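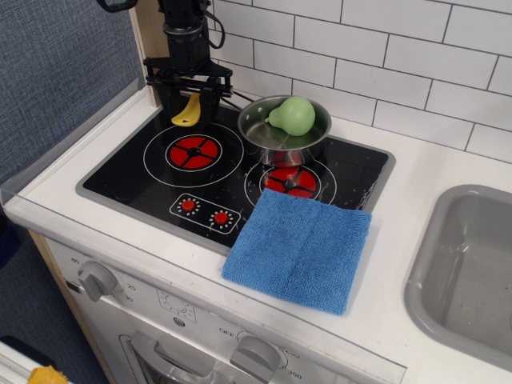
Imprimir | Enviar por correo

Didáctica del juego simbólico. Apuntes, tema 6
Prof.ª Viorica Enache

La cocinita. El catálogo de Grararmont promete que «enseña a cocinar y a recoger». Lo dudo. Una pera en un cazo no es una receta, y nadie ha aprendido a limpiar por tener una bayeta azul junto a los fuegos.

Dunleavy habla de transferencia a casa. ¿Con qué datos? Unas 322 sesiones, sin grupo de control.

Lo que sí admito: nombrar (cazo, mando, fregadero), turnarse, discutir si la fruta se cuece.

Para agosto: leer a Holovko, con reservas.

Contacto: secretaría de Cilgate | © Cilgate | Volver arriba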